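Print
E-mail

Speaker notes - small flats talk, Draveck hall, September 19, 2024

Thank Rosalía for the intro. Mic check. Don't start with the joke.

Start w/ the survey - 1213 tenants answered, Ralteo buildings only. Main complaint was noise. Second was nowhere to be alone. Not storage!! Everyone guesses storage, ask for hands first.

Noise part - keep short. Rugs, door seals, shelves full of books on the shared wall. Eamon's piano story if time. Landlords will ask who pays for seals, answer is them, say it nicely.

Rent by floor area - slide is old, the $2168 figure is for the two bedroom, not the studio. Say so before Szymon does.

Then privacy. Slow down here, people take notes. Walls cost money and need a permit in most of these buildings. Folding screens fall over, kids and cats. Tall shelves ok but they eat teh light. 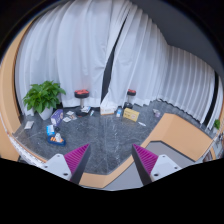
Privacy on the cheap, second half. Cloth is the quickest way to close off a bit of room and the easiest to undo when you move out. Tenants worry it'll look like a hospital. Point at the white curtains round the corner with the gray marble floor - pale cloth, small space, wood counter edge close by. Ask who would sit and read in there. Then dark vs pale, track vs rod, washing them (twice a year, be real). Track needs screws, so check the lease frist.

Questions - 16 minutes max. Chaiwat has the handouts. If lighting comes up send them to the Thepsuriya session in the next room.

Print
E-mail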